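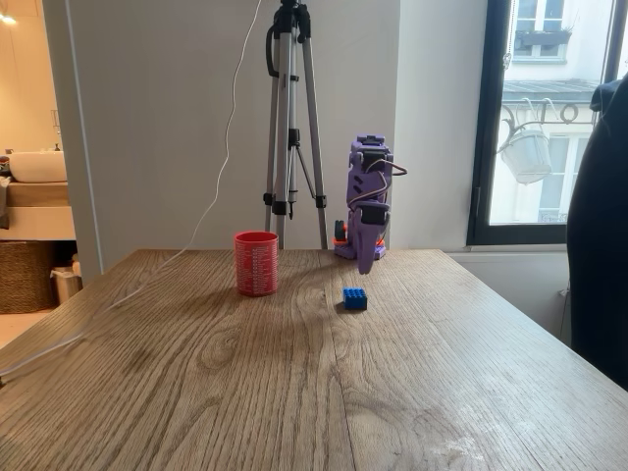
The old table, with the red cup and the blue brick on it. You can see the worn patch near the corner.

Hello all,

Gearóid Nic Giolla wrote:
> Has anyone on the list refinished an oak top without stripping
> it right back? Ours has a pale patch and I'd hate to lose the
> colour of the rest. My neighbour swears by Verkell oil, but the
> tin says two coats and he says five. Also, what grit do you
> start with? I have a stack of 120 and not much else.

Gearóid, welcome to the list, and what a good question to bring along with you! I went through all this last May with the table in the photo (I gave up before I got to the patch, as you'll notice, but I did learn a fair bit on the way, mostly from the chairs that go with it).

I'd leave the 120 in the drawer for now. Try a wipe with mineral spirits first, let it dry overnight, and have a look at it in the morning with the light coming in low. If the grain still feels rough, go over it by hand with 240, always along the grain, and stop sooner than you think you should. I got carried away on the first chair and went right through the colour on one arm, and my sister has been very kind about it ever since.

As for the oil, I'm with the tin. I did 2 thin coats of the Verkell on the Grestalau chairs and wiped off every bit I could after each one. A third coat on the last chair stayed tacky for ages and picked up half the dog.

If you want to match the colour, mix a little stain on a scrap of oak and carry it over to the window before you commit. Pap used to do his matching under the shop lights and he was forever disappointed at home.

Do write back and tell us how it goes, and if you're ever out Hastoler way I have most of a tin left that you'd be welcome to.

Warmly,
Maureen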